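How I Finally Sorted Out the Cables Under My Desk

Posted 12 March 2023

I put this job off for way too long. My desk is against the wall in the spare room, and behind it there was a nest of cords that had been growing ever since we moved to Murnville. Every time I wanted to unplug the printer I ended up unplugging the router, and then I'd hear about it from the other end of the house!

So last July I gave up a whole afternoon and did it properly. A few of you asked me to write up the steps, and here they are (with the mistakes left in, so you can skip those).

What you'll need

A power strip with a switch, long enough for everything you plan to plug in
Hook-and-loop ties, plus a few zip ties for the stuff that never moves
A cable tray or a basket that hangs under the desk
Sticky labels and a pen that doesn't smear
A flashlight
A damp cloth, and a vacuum with the skinny nozzle

My tray is the Stusholm one, the shorter size. It clamps on, which I liked because I didn't want to drill into the desk. If yours is a thick slab of a thing, measure it before you buy a clamp-on tray. I had to send the first one back.

Step 1: Shut everything down and pull it all out

Save your work, shut down the computer, then switch off at the wall and unplug. I mean all of it. I tried to be clever and leave the router running, and I spent the next half hour working around one cord that was in the way of everything else.

Drag the desk out if you can. Put your small things up on a table, and lay the cords out flat with a bit of space between them. I found 7 cords with nothing at all on the other end. One was for a phone I haven't owned in years, and I still felt weird about letting it go.

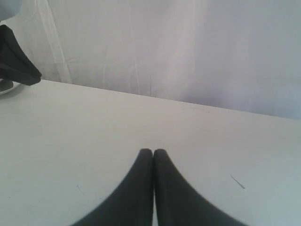
Give the floor and the baseboard a good vacuum while you have the space. You will not be back there again for a while, so get into the corners. Wipe down each cord with the damp cloth (barely damp, and keep it well away from the plug end) and check it as you go. Anything cracked, kinked hard, or showing wire goes straight out. Don't wrap it in tape and hope.

Step 2: Decide what really needs to be plugged in

This took me longer than the tidying. I made three piles: always on, on when I'm working, and hardly ever. The router and the cordless phone base went in the first pile. Monitor, laptop charger, desk lamp and speakers went in the second. The hardly-ever pile had the label maker, the shredder and a little fan, and those now live in a drawer with their cords wrapped up next to them.

It's worth looking at the labels on your chargers and the back of your power strip at this point. The strip will have a maximum load printed on it somewhere. Desk stuff usually doesn't pull much, but heaters are another story – a space heater should go straight into the wall, by itself, never into a strip. Same goes for plugging one strip into another. I used to do that and I've stopped.

Step 3: Label both ends

I know, it feels fussy. Do it anyway. Fold a small sticky label around the cord close to the plug, and another one near the device, and write the same word on both. I used "monitor" and "lamp" and so on, nothing fancy. My first batch peeled off within a week because I'd put them on while the cords were still a little damp from wiping, so let everything dry first.

Step 4: Plan the strip before you mount it

Work out your order while the strip is still on a tabletop and not plugged into anything. Put the big blocky chargers at the ends so they don't hog two outlets. Keep the switch on the side you can reach from your chair. I mounted mine backward the first time and had to lie on the floor to turn it off, which got old fast. 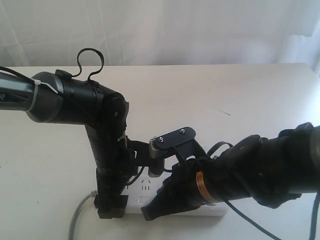

Keep the power strip flat on the table while you plan your layout.

Once you're happy with the order, take a quick photo on your phone. When you're upside down under a desk with a flashlight in your teeth, you won't remember any of it.

Step 5: Hang the tray and drop the strip in

Clamp the tray toward the back edge of the desk, high enough that your knees don't hit it. Sit in your chair and swing your legs around before you tighten it all the way. Then set the strip inside with the outlets facing up or out, and leave some air around it. Don't stuff the tray with blankets of spare cord, and don't cover the strip with anything.

Step 6: Plug in and bundle the slack

Plug in one thing at a time, following your photo. Loop up the extra length in a loose figure eight, about as long as your hand, and close it with a hook-and-loop tie. Loose is the word. Tight coils are hard on cords, and zip ties pulled snug can pinch them. I only use zip ties on the one long run that goes down the desk leg, and I leave enough slack in them to slide a finger under.

If your desk goes up and down, raise it all the way before you tie anything. Mine doesn't, but my sister-in-law's does, and she yanked her monitor cord right out the first morning.

Step 7: Turn it back on

Strip plugged into the wall, switch on, then devices one by one. Give it 30 minutes and put your hand on the strip and the chargers. A little warm is normal for a charger. If the strip itself feels hot, or you smell anything, turn it off and unplug it, and don't use it again.

How it's held up

Pretty well! I've added one thing since (a second lamp) and it took me two minutes, label included. The dust still gets in there, but now I can run the vacuum underneath without catching anything. Next up is the TV stand, where there's a game console, a soundbar and a box from the cable company that I'm fairly sure we don't use anymore.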